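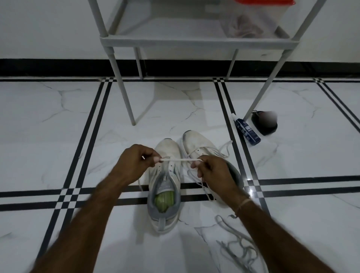 How often should a pair of walking shoes be replaced?
Most pairs used for daily walking should be replaced somewhere between 300 and 500 miles, although the condition of the sole is a better guide than the distance alone.

That question has reached me more than any other in the period during which I have written about walking in and near Clumton, and it deserves a fuller reply than the one given above. The present entry is intended to provide it. It also sets out the record I have kept of my own walking, and the changes I have made to my routine in consequence.

I began to keep a written log after a conversation with Gwenllian Trevor, with whom I have walked the Stovville road on many mornings. She had asked how far I had gone in my current shoes, and I was unable to answer. I had bought them two summers earlier, I believed, though it may have been three. The log was begun that evening in a ruled notebook and has been maintained without interruption. It records the route, the distance, the surface and the weather. A fifth column, for remarks, is usually blank.

My total at the time of writing stands at 3,328 miles. In that distance I have used several pairs of shoes. The longest-serving pair was retired at 797 miles, well past any sensible point. I had formed an attachment to them. The heels had worn down on the outer side, and my left knee had become sore on the long descent into Stovville. The soreness eased within a few weeks of the change. I do not offer this as medical advice, and a reader with lasting pain should consult a doctor.

How wear should be judged

The outsole should be examined first. Turn the shoe over and look at the heel and the ball of the foot. If the tread is smooth in either place, the shoe will grip poorly on damp pavement. A small difference between the left and right shoe is ordinary. A large difference may point to an uneven stride, and a good shoe store can often advise on this.

The midsole is harder to judge, as it lies hidden between the outsole and the upper. I set the shoe on a level table and look at it from behind. If it leans to one side, the cushioning has given way on that side. Deep creases along the side of the foam are a further sign. It is also useful to try on a new pair of the same model at the store, if the model is still sold, and to compare the feel of the two.

The upper tends to outlast the rest. Scuffs and stains are of little account. A torn heel lining is another matter, and will raise a blister on a walk of any length. Laces are cheap and may be replaced at any time. I keep a spare set in the drawer by the door.

Surface and storage

The surface on which one walks makes a considerable difference. The greater part of my walking is done on the paved path along the Rees, and pavement is hard on a sole. Seren Jenkins, who keeps to the grass tracks above the river, gets a good deal more distance from her shoes than I do from mine. Gravel is the worst of the local surfaces in my experience. The stretch behind the Rerkateck works is covered in it, and I now avoid that stretch when the longer way around is dry.

Shoes should be left to dry in the open air after rain. They should not be placed on a heater or left in a closed car in August, as strong heat can weaken the glue that holds the sole. Newspaper packed into the toe will draw out much of the damp - it should be changed once, after an hour or two. Insoles should be removed and dried separately.

I am sometimes asked whether two pairs used in turn will last longer than the same two pairs used one after the other. My log does not settle the matter. I began to alternate last spring and the distances are not yet high enough for a fair comparison. I can report that there is always a dry pair available, and this has been sufficient reason to continue.

The routine at present

My standard walk now takes around 90 minutes, starting at 6:30 in the morning. It leaves Clumton by the old bridge, follows the Rees as far as the second gate, and returns by the upper lane. The lane has no sidewalk for the first part and traffic increases after eight o'clock, so a later start requires that the walk be taken in the opposite direction. Walkers who are new to the route should note that the second gate sticks and must be lifted before it is pushed.

On the inside cover of the notebook I write the date on which each pair came into use. At 300 miles I inspect the pair in the manner described above, and I repeat the inspection every 50 miles after that. This is more frequent than is strictly required. Two readers have written to say that they simply mark the date on the underside of the tongue in ink, and that method appears to serve them well.

Corrections and additions to this entry are welcome in the comments. I would be especially glad to hear from anyone who has walked the upper lane since the drainage work began, as I have had differing reports of the footing near the Stovville end and have not yet been that far myself this month.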